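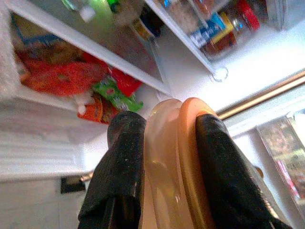
Kári Þrastardóttir wrote in after the last issue to say that a fridge is the wrong place to test a household arm, that a dishwasher has fixed racks and a known set of shapes, and that anyone who starts with the fridge is choosing to fail in a cold box.

Home Issues Bench Notes Shop Floor Contact

July
By Gunnlaugur Bisgaard

The point about racks is fair. A plate in a rack has one sensible pose and the gap to its neighbour is known in advance. A fridge shelf offers neither. Most of the fridges we are asked about are still packed by people in a hurry, though, and "put the groceries away" sits above "unload the dishwasher" in nearly every request that comes through the Praleo help line. So the fridge stays on the list, and this item sets out where it stands.

Two set-ups were compared. Girkari is the planner we have covered before, running on a fixed arm with a two-finger gripper and a wrist camera. Dantas is the newer learned policy, trained from demonstrations on the same arm. Both were given the same chore in the Brimitz test kitchen: take a named item out, set it on the bench, put it back. Time limit, 60 seconds per item, door already open.

Across 167 attempts, the split by item type mattered far more than the split by software. Glass jars with a screw lid were the easiest class for both. They are rigid, they stand up by themselves, and the lid gives a clean circular edge for the wrist camera to find. The main fault with jars was spacing. When they stand in a row with the sides touching, there is no room for a finger on either side, and the arm has to tip or nudge one forward first. Girkari has no nudge behaviour and reports no valid grasp. Dantas nudges, sometimes in the wrong direction.

Soft wrapped packages were the worst class. A packet of no fixed shape lying half over another packet does not present an outline, it presents creases and print. Both systems segmented one packet as two, or two as one. Bright wrappers help a person pick out the right item and do little for a depth estimate. When the fingers closed, the wrapper often moved and the contents stayed where they were.

The third trouble was the shelf. Wire shelves are hard on any camera that approaches from underneath, as a wrist camera does when the arm reaches up from a low mount. The planner sees items through the shelf and above it at once, and has to decide which ones it can reach without going through the wire. Girkari treats the shelf as a solid slab, which is safe and costs it some legal paths near the front edge. Dantas has no explicit shelf model. It touched the front edge often enough that we fitted a force cut-off after the first morning.

Clear plastic bins in the door deserve a line of their own. The bin wall returns little or no depth, so the contents appear to float. A person knows there is a lip to lift over. Girkari tried to pull items straight out sideways until the bin was entered in its map by hand.

Lighting was left as found. A white liner under a bright lamp washes out part of the view, and glossy surfaces near the lens add their own highlights. Lowering the exposure recovered the wall and lost the darker bottles. We ended up taking two exposures at each pose, at a small cost in time.

One note on the kitchen itself. The Brimitz building went up in 1953 and the floor has a fall towards the drain. The fridge had been levelled and the arm base had not. Calibration drifted at full reach until it was shimmed. Anyone planning a home install should expect the same and bring packers.

On the shop-floor side, readers keep asking whether any of this carries over to parts picking. Some of it does. Touching jars are the same problem as touching bottles in a carton, and a nudge primitive is worth having in both places. Soft packets are closer to bagged fasteners, where suction is the usual answer and a two-finger gripper is the wrong tool. Most shops can also change the shelf, and a household generally won't.

Can it do the chore yet? Rigid items with clearance on both sides, yes, slowly. A normal shelf after a normal shop, no. The Dantas group intends to collect a further 1000 demonstrations on soft packages only, and we will rerun the same list when that version is released. Kári's dishwasher comparison will be run on the same arm, with the racks loaded by someone who has not read this item.

Corrections and test logs from readers are welcome at the usual address. Please state gripper type and camera position.

This site uses cookies to remember your reading preferences. Accept Manage
Get Bench Notes by email. You can unsubscribe at any time.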